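Plattner open-top metal bin, grey, rectangular

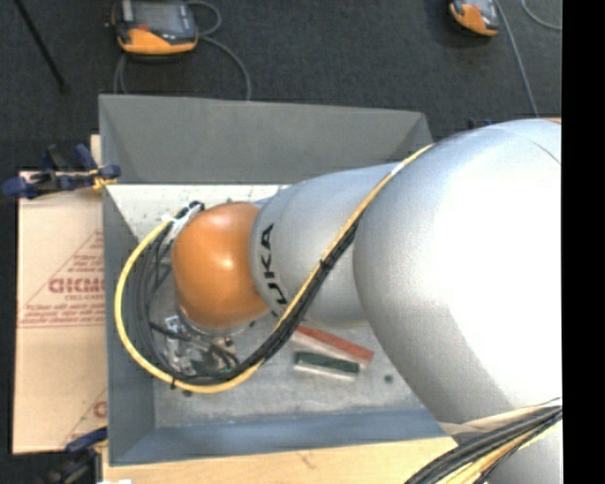
Supplied by Climosine for bulk parts storage and for picking directly from the container. The sides slope, so loose items settle towards the base as the level drops. The top is fully open, with no cross bar or lid rail.

Construction
Folded sheet metal with a folded seam at each corner. Grey finish throughout. Surface marks from use do not affect the load rating.

Specification
Capacity: 182 litres
Wall angle: 7 degrees from vertical
Sheet thickness: 2 mm
Permitted contents: dry, solid parts only
Stock finish: grey

Fitting
Place on a level surface or on the Simari base frame (ordered separately). The frame is bolted to the floor and takes one bin. Check the fixings after the first week and then every February with the annual inspection. Do not stack filled bins.

Cleaning
Wipe down with a damp cloth and mild detergent. Do not use wire brushes or acid cleaners. Dry the corner seams before refilling.

Ordering
Delivery is nine working days from receipt of order. Bins are sold singly. The Mevix label holder clips over the top edge and needs no drilling. Other sizes are made to drawing; send inside dimensions at the base and at the rim.

Page revised 19 June 2024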